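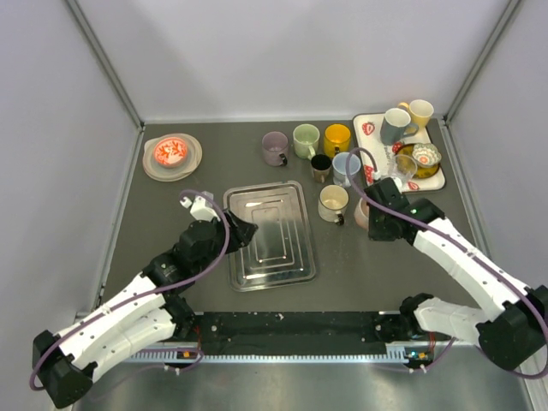

Home | About | Data Services | Stations | Careers | Contact

About Tenar

Tenar records demonstrations for robot learning. Our customers train manipulation models and need examples of two-armed work on ordinary household objects. We set up the task, operate the arms, record the result, check it and deliver it in a documented format. We do not train models for sale and we do not build arms.

The company was started by Oleksandra Yatsenko and Beat Eder, who had both spent several years writing control software and had both run short of usable training examples. The first station was built in May and stood in a rented unit on the Fadwood site. We still work there. The building now holds the recording floor, a small workshop, and the shelving where object sets are kept.

How a station works

Each station is a walled enclosure with a flat gray work surface and two arms mounted on a common rail at the front. Fixing both arms to one rail keeps the distance between their bases constant, so a recording made at one station can be compared with a recording made at another. A fixed camera covers the full surface. Joint positions, gripper opening and camera frames are written against a single clock.

The walls are white and left plain. Customers who want varied backgrounds can order them as a separate condition, recorded under its own label.

An operator moves the arms by hand control from outside the enclosure. One run from start position to end position is called an episode. Episodes last up to 133 seconds. Anything longer is split at a natural pause and the parts are linked in the index file.

Tableware

Most of our current work is on tableware: plates, trays, mugs, bowls and glasses. The mix is chosen for handling problems. A polished steel tray throws bright streaks into the camera. A clear glass shows whatever is behind it. Mugs have to be approached with regard to where the handle points, and a mug standing close to others limits how far a gripper can open. Stacked plates give the gripper very little edge to work with.

Layouts are drawn from a written list, and the operator places objects by hand before each episode. Placement is not measured to the millimeter. Small differences between one layout and the next are wanted, and the camera records where things stood. Colors are mixed on purpose so that a model cannot learn to find a mug by looking for one color.

The tableware set has 679 accepted episodes. It is released to customers under the name Rivas. An earlier set, Cluron, covers cloth and soft packaging and is no longer being extended.

Review

Every episode is watched in full by a person other than the operator. Kulap Srisuk runs review and wrote the labeling guide. An episode receives one of three labels: complete, incomplete, or rejected. Complete means the written goal was met. Incomplete means it was not met but the recording is sound. These are delivered too, in a separate folder, and several customers ask for them. Rejected means a fault in the recording itself, such as dropped frames or a clock error. Rejected episodes are deleted after the cause has been logged.

Dropped objects are not a reason for rejection. If the operator recovers and finishes, the episode is complete and carries a recovery tag.

People

Oleksandra Yatsenko: operations and customer contracts
Beat Eder: station design, calibration
Kulap Srisuk: review and labeling
Indrek Tamošiūnaitė: recording software, file formats
Gerasimos Kyriakidis: operator training, object sets

New operators train for 2 weeks before their episodes enter a customer set. Practice recordings are stored apart from deliveries.

Working with us

Send a task description, a list of objects if you have one, and the number of episodes required. We reply with a draft protocol and a small sample for you to load into your own tools. Changes to the protocol are simple at that stage and costly later. The format guide is sent with the sample.

Page last revised 12/6/21.

This site uses cookies to remember your settings and count visits. By continuing to browse you accept their use. Accept | Cookie settings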